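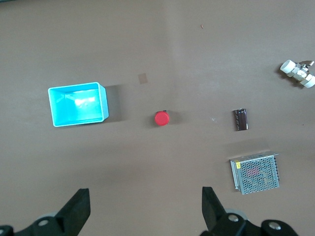 How should you keep electrolytic capacitors that came out of old equipment? Discharge them first, then store them somewhere cool and dry with the value and the stripe facing up, and test each one before it goes into anything that matters.

I copied that onto the first page of the new notebook so I'd stop looking it up every time.

2nd March

What a good evening! I finally started on the parts box, the big one that came with me in the Movinow van and has sat under the bench ever since. I've been putting it off since June, and then tonight I had one thing out on the table, then another, and the next time I looked up my tea was stone cold and I didn't care one bit.

The turquoise bin is perfect for this. I can see into it from where I sit, and it's such a loud color that I can't lose it among the brown of everything else (the table is brown, half the parts are brown, my sweater is brown). Rule for tonight: keep it small, finish one handful before taking the next. I nearly stuck to it.

The capacitor is the one I was happiest to find. Fat glossy brown one with the black stripe down the side. It must have come out of the old Plulavden amplifier, the one I gave up on, and I'd convinced myself it went out with the case. It goes on the meter tomorrow. If it reads anywhere near right I'm saving it for the Gavunus radio, which still hums like a fridge. If it doesn't, fine, I'll have had the fun of looking.

The power supply is a keeper too. I do love a metal case – it feels like somebody meant it to last. I want to see what it puts out before I promise it a job. I wrote "253" on a scrap of tape for it and then couldn't remember if that was the shelf label or the page in the old notebook. Went and checked. Page. The shelf is 503. I have got to stop numbering things this way.

Then the red cap. I have no idea! Round, ridged at the edge, a lovely bright red, and it fits nothing I've tried. Not the glue, not the contact cleaner, not the oil. I refuse to throw it out. The week I do, whatever it belongs to will roll out from behind the heater.

The white and silver valve fitting isn't electronics at all and ought to live with the plumbing bits in the hall closet. I paid 70 cents for it in the bargain tray at Peng and was so pleased with myself, and then never used it. Still pleased, to be fair.

Didn't get to the bottom of the box, nowhere near. My back was complaining and the light over the table isn't kind after dark, so I'll bring the clamp lamp in from the bedroom next time.

Tomorrow: meter battery, more tape, small bags with the zip tops. And wipe the table down, there are crumbs.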